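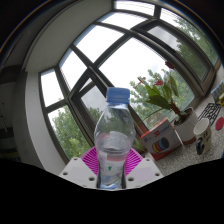
A clear water bottle with a light blue cap, partly filled.

Do People Drink More Water When They Write It Down?
Project report, Intro to Research Methods
Jussara Conceição, with Wian Motaung and Osvaldo Teixeira

Why I picked this

I get headaches in the afternoon, and every adult in my life has the same answer for it: drink more water. My aunt says it, my roommate says it, the lady at the campus clinic said it before I'd even sat down. So when we had to choose a habit to study, I wanted to know if keeping a log changes how much people drink, or if it just makes them feel guilty in a notebook.

Wian wanted to do phone screen time and Osvaldo wanted to do naps (of course he did). We voted, I won, and they've both been very nice about it ever since.

What I read first

There's a ton of writing on keeping track of habits, and a lot of it is about food. The main idea is that people change what they do when they know they have to record it, even if no one ever reads the record. Our instructor calls this reactivity. It's usually treated as a problem, something that messes up your numbers, but for us it was the whole question! I also found out that people are pretty bad at remembering what they drank yesterday. I tried it on myself and couldn't get past breakfast.
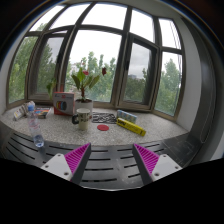
How we did it

We asked for sign-ups in the Marinho dorm and got 49 people, which was way more than we'd hoped for. Half of them (well, one group got the extra person) kept a paper log for a week. They wrote down every drink of water when they had it. The other group didn't log anything and just filled out a short form at the end, guessing their daily amount.

Then we swapped. The loggers stopped logging and the guessers got the paper sheets. Wian made the sheets and they were great, with little boxes for each 100 milliliters, so you could just color them in. Osvaldo sent the reminder texts at 9 p.m. every night, and he only forgot one time, on a Wednesday.

We told everybody to count plain water only. This caused more arguments than anything else in the project. Is sparkling water plain? (We said yes.) Is tea? (No, sorry.) One guy wanted credit for soup.

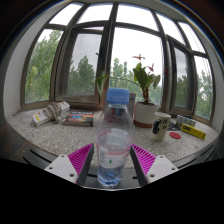

What we found

When people were logging, they mostly reported drinking more. Our goal line on the sheet was 1000 milliliters, and a lot of people stopped right on it, day after day. That looked weird to me at first. Then I talked to Sebastião Cordeiro, one of the loggers, and he told me he would get to bedtime with a couple of boxes left and chug the rest at the sink so the row would be full. So the sheet was working on him, I guess, but maybe more like a game than a health thing.

The guessing week was harder to read. Some people wrote a real number and some wrote stuff like "enough" or "a normal amount." We had to leave those out of the averages, and I wish we'd put boxes on that form too. 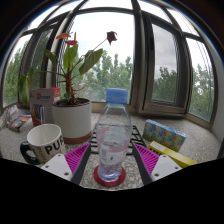
The other thing that came up in the end-of-project chats was where people keep their water. The ones who liked logging said they left a drink sitting out by their desk or bed all day, and the ones who hated it said they only drank at meals or from the hallway fountain. We didn't ask about this on purpose, so I can't say much with it, but if I did the study again it would be the first question on the form.

What went wrong

We lost three sheets. Two got thrown out during room cleaning and one went through the laundry in somebody's jeans. Also, a week is short, and ours was right before midterms, when nobody eats or drinks like a regular person. And the guessing group knew what the study was about, so they may have been drinking more too -- we never found a way around that.

What I'd do next

I'd run it for 30 days and take the goal line off the sheet for half the people, to see if they still stop at the same spot. Wian thinks we should also try a version with no reminder texts. Osvaldo still wants to do naps.

As for me, I kept my own log the whole time. I still get the headaches, but less in the mornings, and I've started coloring in the boxes with markers.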